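The Last Room at Stodusham

I had 186 boilers behind me when they sent me to the Hotel Marchetti, and I loved every single one. I know how that sounds. My sister says I talk about flues the way other women talk about beaches. But I had been a travel company's safety inspector for eleven summers, and I still got a little thrill each time a lobby door swung open and a new building breathed on me.

The Marchetti breathed lemon polish and toast. It stood at the top of Stodusham, above the ferry landing, with green shutters and a sign so faded you had to know what it said already. Dultero Holidays wanted to put families in it by April. My job was to say yes or no.

"You are the gas lady," said the owner, coming round the desk with both hands out. He was eighty if he was a day, and he had put on a tie for me!

"I'm the gas lady," I said.

He gave me coffee and a ring of keys as big as a dinner plate. Then he sat down by the window with his newspaper upside down, and I went to work.

What a building! The pipes ran along the hallway ceilings in long straight lines, and whoever had bent them round the corners had taken real care over it. The water heaters were old but they lived outside, on the balconies, where water heaters should live. I put my meter in every bathroom. I lay on my stomach and looked under beds. I opened and closed windows until my wrists ached, and by lunchtime I was humming.

After lunch I reached the top floor.

Room 184

There were nothing like that many rooms in the hotel, of course. The owner's father had numbered them by the steps you climbed from the harbor (I never checked, but I wanted it to be true). Room 184 had the best view in town. You could see clear across the water to Rundbridge, with its lighthouse and its one crooked crane.

It also had a wardrobe standing where no wardrobe needed to be.

I pushed it. It was heavy, and it complained all the way, but it moved, and behind it was a little door painted the same cream as the wall. Behind the door was a heater. It was small and round-shouldered, with a brass plate rubbed smooth by somebody's sleeve, and its flue went up a couple of feet and stopped in the dark. I shone my flashlight at the place where the outside should have been and saw bricks.

I sat down on the bed. I'd wanted so badly to say yes.

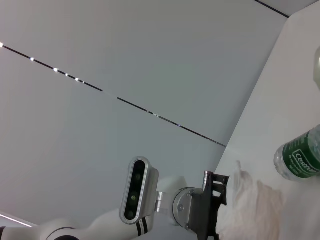
What the Owner Said

He climbed all the way up when I called him. It took him a while, and I could hear him resting on each landing. When he saw the wardrobe he took off his glasses and put them in his pocket.

"My wife's bath," he said. "She liked it very hot. The chimney was bricked up the winter after, when the roof was done. I told the men nobody would use it again."

"Is it still connected?"

He didn't know. So I followed the pipe, on my knees, with my cheek against the baseboard, and he followed me, holding the flashlight. It ran under the window and through the wall and into the linen closet next door, and there, behind a stack of pillowcases, was a valve. The handle pointed straight along the pipe. Open.

I turned it. It was stiff and then it wasn't, and that was all there was to it, a quarter turn in a closet that smelled of lavender. I've had bigger moments in my life, I suppose, but I can't think of many I enjoyed more.

"It must come out," I said. "The heater, the pipe, all of it, and an engineer has to sign for it. Then I come back and look again."

"And then you say yes?"

"Then I look again," I said, but I was grinning, and he saw it.

He asked if he could keep the brass plate. I told him I'd unscrew it myself once the engineer was done, and he nodded and went to the window. The ferry was coming over from Rundbridge, very small and very white.

I wrote my report on the landing that evening, sitting on my tool case, and dated it September 12, 2018. Under "Result" I put "Not yet." There was no box for that, so I drew one.

Then I went down to find out what he was cooking, because the whole stairwell smelled of garlic, and he had set two places.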